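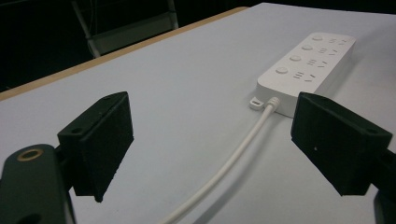 I have worked in returns at Travari for seven years and until May my job title was Returns Operative. I am now a Handling Demonstrator, on the same money, and I spend most of the day picking up extension leads and putting them down again.

The company takes back small electrical goods for three or four shops, checks them, wipes them, coils the lead and boxes them up. It's dull work with a good radio. Then the firm signed up with Clivon, who are going to supply us with arms to do the sorting, and the arms need to be shown how. So now we hold the grippers ourselves and go through the motions, and the recordings are sent off to be learned from.

We do 30 goes at an item before we're allowed to change it. A go is: approach, close, lift, move, set down, open. I used to do all that without knowing it had six parts. The power strips are the worst, being long and smooth with a cable that has its own views. My hands know to take them by the middle and let the lead trail. Explaining this to a pair of black blocks is like eating peas in boxing gloves.

Marjan Zamani is our supervisor and went on the training, so she has the vocabulary. I am told I "hesitate on approach". I've hesitated on approach all my life and it has never before been a data quality issue. Last month she had my discard rate down as 4 goes in the 30, which she said was good, and I was more pleased than I'd like to admit.
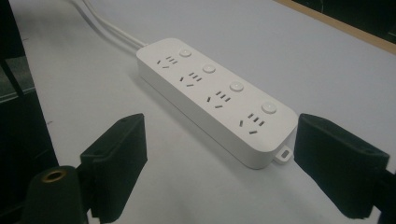

What has changed so far

Mostly the talking. On the old line you could chat all shift with your hands going. Now you have to think about your hands, and a thought about your hands drives out whatever you were saying about your sister. Nicanor Escobedo used to get through an entire football season by lunch. He's barely past the transfers these days.

The backs are better, I'll give them that. There are fewer crates to shift, and Maricel Fajardo has stopped wearing her wrist support. We also get a proper break at half ten, which we'd been asking for since before I had grey hair, and which arrived the minute tired people started spoiling the recordings.

What hasn't been said

Which of us will be needed once the arms can do it. The letter said "redeployed where possible". I asked Marjan what was on the other side of possible and she said she'd had the same letter as me. I believe her.

I don't hate it. There's an odd pride in being the one they copy. But I'd like it in writing before we start on the kettles.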